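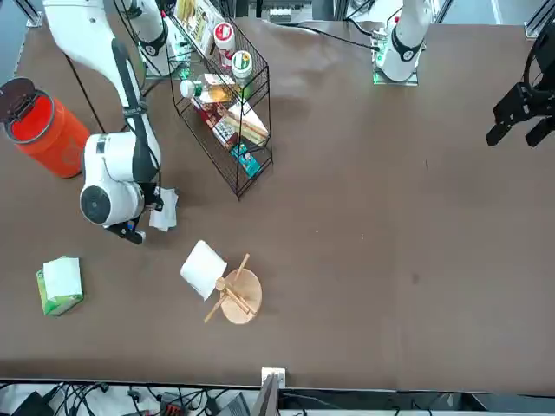
Clearing the Table: A Gallery in One Picture

I had grand plans for this page. When we moved into the flat on Kiều Street in October I promised family a proper gallery, room by room, with captions. So far the gallery has reached the table.

The table, to be fair, is where everything lives. It is large and brown and it attracts objects the way a jumper attracts cat hair. Đức Lương, who shares the rent and has opinions about cupboards, set Thursday aside for sorting it out. We allowed ourselves 2 hours and a pot of tea. The tea went well.

Notes to go with the picture, for those who like that sort of thing:

The rack. Black wire, slanted tiers, and the nearest thing we have to a larder. Bottles and jars are meant to go at the top and boxes at the bottom. The glass bottle with the white cap has chosen to lie down in the middle, and I respect that.

The red bucket. Orange-red, if Đức is reading. It has a flip-up lid, and it belongs on the floor in every household but ours.

The round board. Light wood, used for chopping, for hot pans and for putting other things on. Currently the other things are chopsticks and a wooden spoon, crossed like the coat of arms of a very minor duke.

The paper goods. One kitchen roll on its side, one green and white box of tissues, and one tissue that has left home and got as far as the open tabletop. We are well prepared for spills - less so for dinner.

Still to come: the hall cupboard, the bathroom shelf, and the drawer by the cooker, which holds 14 takeaway menus and a key that fits nothing. I have also been asked for the balcony. The balcony is 56 steps up and contains a dead basil plant, so please manage your expectations.

If you posted us the other half of the spoon set, it hasn't turned up. Try the downstairs bell, and lean on it.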